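Metatham 法律援助接待终端 2 型：产品说明

2018年6月　撰稿：Abílio Morais
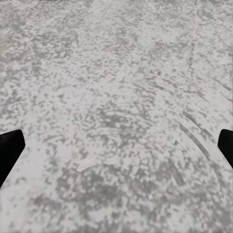 Metatham 法律援助接待终端 2 型由 Gimodora 公司设计生产，供律师协会、法学院法律诊所及公益法律服务机构在接待窗口使用。来访者可在终端上登记咨询事项、选择语言、预约值班律师，并领取受理编号。本型号自三月起接受订购，原 1 型终端继续提供维修，不再供货。

一、适用范围

本设备适用于设有固定接待场所的机构。劳动争议、租赁纠纷、家庭事务、居留手续及反歧视投诉等类别已预置于系统，机构亦可自行增删。终端不提供法律意见，所有咨询均由具备执业资格的人员或在其指导下的学生承担。

二、主要功能

登记界面支持17种语言，并附大字显示及语音朗读。来访者可以选择不填写法定姓名，仅以自选称呼登记；性别一栏为非必填项，机构可将其整体关闭。上述设置系根据 Arruda 法律诊所试用期间提出的意见增设。

利益冲突初步核查由系统在登记完成后自动进行。如对方当事人与机构现有名册相符，系统仅向值班律师发出提示，来访者界面不显示任何相关信息。

登记资料以加密方式存于机构自有服务器，本公司不留存副本。资料保存期限由机构设定，到期后系统生成删除清单，经负责人确认后执行。

三、安装与配置

标准配置包括主机、触控屏、编号打印模块及落地支架。支架高度可调，方便乘坐轮椅者使用。安装时须预留电源插座及有线网络接口。单台终端每日可处理登记约40人次，接待量较大的机构可将多台终端接入同一名册。

四、价格与供货

单台售价585欧元，含首年软件更新，不含运费。经登记的非营利机构可申请分期付款，申请表由 Grotton 经销处提供。订购时请注明所需语言及支架类型，打印纸须另行订购。

五、培训与维护

每份订单附一次现场培训，对象为接待人员及系统管理员，内容包括名册导入、权限分配和资料删除程序。保修期为两年，人为损坏及自行改装不在保修之列。报修时请提供机身背面的序列编号。

读者评论

诊所值班学生：我们用的是 1 型，请问原有名册能否直接导入？当时的类别是自己改过的，不想重新录一遍。

Grotton 经销处：可以导入。自定义类别需先在 1 型上导出，再由管理员在新终端上逐项对应，操作步骤见培训手册。

南区读者：性别栏可以整体关闭，这一点很好，希望预约短信里的称呼也能一并采用自选称呼。

林：打印纸为什么要另外订？接待处最常缺的就是纸。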